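Caring for the linen nobody looks at

Reading time: 3 minutes
Print | E-mail

The linen service at Rendanach occupies two rooms behind the main kitchen. It handles the cloths, napkins and hand towels used across the residence and its public dining hall, and it does so with a permanent staff of four. The service coordinator agreed to be interviewed on a Friday, after the morning deliveries had gone out, on the condition that the discussion keep to the work itself.

Her first subject was volume. The service processes 367 items on an ordinary weekday, she said, and up to 800 when the hall is booked for a function. "People assume the washing is the labour. The machines do the washing. The hours go into sorting and folding, and into deciding what can stay in circulation."

Coloured cloths are the more demanding part of the load. The residence changed from white to dark colours for its everyday service three years ago, on the advice of its supplier, Rustad. Stains are harder to see on a dark cloth, and the coordinator regards this as a mixed blessing. "A mark on white is found at once. On dark green you have to open the cloth right out under good light and look at both sides. We have had to retrain our own eyes."

For that reason the sorting tables are white. She would not accept any other colour, and she asked that the point be recorded for colleagues at Mudon, who are fitting out a laundry of their own.
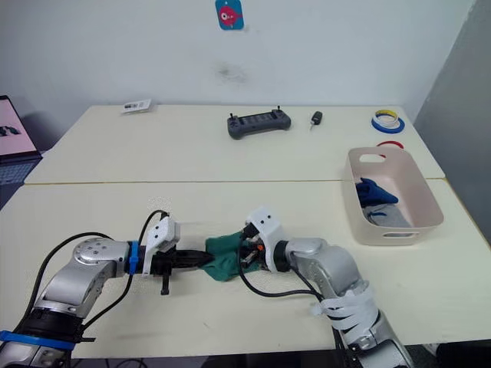 Tables, baskets and the order of work

Two tables set together give more usable surface than a single long one, in the coordinator's view, and they can be separated for cleaning. Staff are asked to keep the join flat so that hems do not catch. Plastic baskets with a handle at each end are preferred to bags. "A bag hides what is in it, and it ends up on the floor. A basket can sit on the table beside the work."

Each cloth is taken up singly, opened, inspected and laid flat before the first fold. Crumpled pieces are smoothed by hand from the centre outward. The coordinator does not permit folding in pairs, a practice she described as "a false economy that shows up in the cupboard a week later."

Cloths that fail inspection are set aside for mending or cut down for kitchen use. Around 300 were withdrawn last year. The Morulora guidelines, which the service adopted in April, recommend that a written tally be kept of the cause in each case, whether fraying, fading or a permanent stain. The coordinator supports the measure, although she noted that the form runs to two pages and could be shortened.

Asked what she would change if funds allowed, she named the lighting over the rear table and a second set of shelves. A request for both has been submitted.

Shares: 4 | Comments: 0
Print | E-mail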